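Key tag

A key tag is a small label fastened to a key, most often by a split ring, so that its owner can tell one key from another. It is a humble thing, and a very handy one to have by the door.

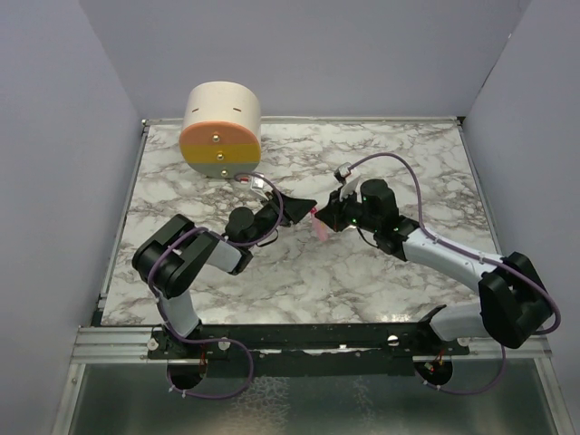
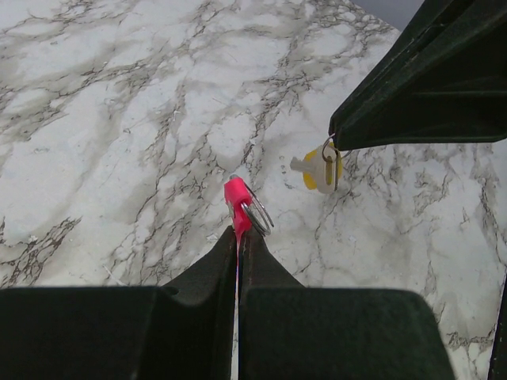 Pink plastic tag on a metal split ring. 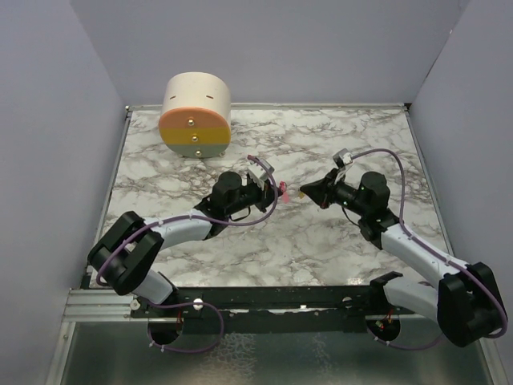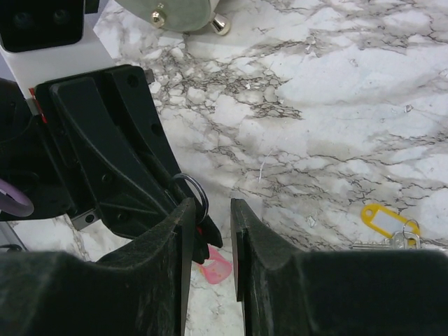

Plastic tags are light, cheap and easy to spot at the bottom of a bag – bright colors especially so. The Rirncombe pattern, long sold by Skenier in boxes of 56, takes a paper slip under a clear window, while the plainer Porkel tag is simply written on with a marker. The ring is a coil of springy wire, and a fingernail or a coin will usually open it.

See also: Key cabinet, Luggage label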